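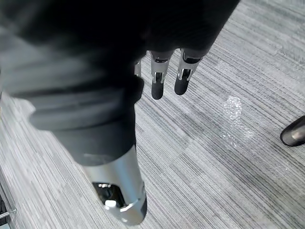 Packing day, 2/27/20

If you sell soft stuff online (hats, scarves, plush, the odd coat) you already know that the packing is the part that eats your day. I run a little secondhand shop called Ona out of my back room and last year we sent out 1,435 orders, nearly all of them packed on a folding table from Langat that I bought in college. It wobbled. It had a dip in the middle from the time I stood on it to change a light bulb. I loved it and I don't miss it one bit.

So, the Skarkau split-top. I paid $200 for it with the leg set included, which felt like a lot for a table, and I went back and forth for weeks before I ordered. I've now packed over 1,000 parcels on it and I feel like I can say something useful, so this is going to be long. Grab a coffee!

First thing, the color. It's yellow. Really yellow. I wanted the gray one but it was out of stock until April and I couldn't wait, and now I'm so glad, because most of what I sell is dark and dark things disappear on a dark table. I used to lose black gloves on top of black sweaters all the time. On the yellow I can find a loose button from the doorway. Lint and stray fuzz jump right out too, so I catch them before they go in the bag with somebody's hat. My one complaint is that a bright top looks different depending on the light, and late in the afternoon I get pale patches on it that make photos of the stock a real pain. I moved my picture-taking to the other wall and that was the end of that.

The setup is simple. You get a skinny strip on the left and a big wide panel on the right, with a gray channel sunk down between them. The big panel is in two sections with a thin seam where they meet. I was worried about that seam. I figured it would catch on everything, and the first couple of days I kept running my thumb over it like a loose tooth. Fabric slides over it fine. Thin tissue paper does snag now and then if I drag it instead of lifting it, and a pen will go bump if you write an address right across it, so I do my writing on the top section.

Putting it together took me most of an evening. The leaflet has drawings and no words at all, and two of the drawings look exactly the same to me even now. The leg bolts go in from the inside, which I found out after putting all of them in from the outside. Clear a good patch of floor before you start, and have your own hex key ready, since the one in the bag was so soft it rounded off on me. Once it's up, though, it's up. I can lean my whole weight on the front edge to squash the air out of a mailer and it doesn't budge.
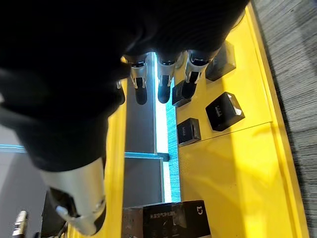
The channel is what I bought it for, so let me go on about that for a minute. On the Langat everything lived in one big heap and I'd shove the heap around with my elbow. With the Skarkau I've ended up with a small side and a big side. Small things that go in last, like the thank-you cards or a little box with a brooch in it, wait at the edge of the big panel next to the channel, and the folding happens out in the open part. Because the channel is sunk down, a scarf end can hang into it while I fold the rest, and it doesn't drag the whole thing off the table. I didn't expect to care about that and I use it all day long.

It does collect crud. Tape curls, price tags, those tiny plastic barbs that hold tags on, all of it rolls down in there. Every couple of days I run the vacuum nozzle along it and it sounds like hail. A pull-out tray would be so nice and I've written to Skarkau to say so (very polite auto reply, nothing since). I'd also love the channel an inch wider. My tape gun, the heavy Prorkard one, almost fits down in there but doesn't quite sit flat, so it lives on a hook on the leg and I bang my knee on it.

Now for the awkward items, because any table is fine for T-shirts. The real test for me is anything with fur trim, fake or otherwise. Those are big sellers in cold weather and they're miserable to pack. They're slippery, they puff back up the second you let go, and the trim gets bent if you fold it to the inside. What I do now is lay the piece down with the soft body flat and the trim fanned out to the right, then press the air out starting from the body side and working across, and only turn the trim in at the very end with a sheet of tissue around it. You need elbow room for that and I've got it. On the old table half the coat would be hanging over the side while I did this.

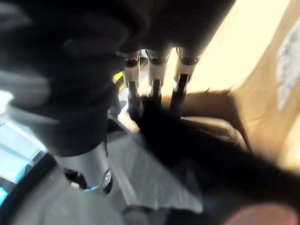
I time myself sometimes, I'm that kind of person. A puffy thing with trim used to take me so long I'd put it off until after dinner, and now I can get a whole batch of them brushed, folded, wrapped and labeled in 18 minutes if the labels are printed already. Black pieces still need a going over with the lint brush right before they go in, and I keep the brush on the skinny strip so it's always in the same spot. Brown fur sheds on black fabric like you would not believe. If you're buying this table for the same kind of stock, get the good brush, the one with the long handle, and wash it.

Cleaning the top is easy. A damp cloth does it, and marker comes off if you catch it the same day. I left a blue smear on there over a weekend and there's still a ghost of it near the back. Sticker gum is more stubborn. Cooking oil on a paper towel got it off, then I had to get the oil off, then I had to wait before I'd trust it with anybody's coat.

Height is okay for me standing up. I'm on the short side and I'd want a mat under my feet anyway. If you're tall you might find yourself hunching over it, and the taller legs are sold separately, which I think is a bit cheap of them. It also isn't a folding table, so if your packing room is also your guest room you should measure first and think about where this thing goes when your sister visits. Mine goes nowhere. My sister sleeps next to it.

Would I buy it again? Yes, and in yellow. I'd take off a little for the hex key and the drawings, and a little more for the missing tray. If you only send out a few things a month then keep your kitchen table and spend the money on better mailers. But if you've got a pile every morning and your back is starting to complain, I think it's a good buy, and I'd get the taller legs at the same time so you only pay shipping once.

Four stars from me. I'll add a note here if Skarkau ever writes back about the tray.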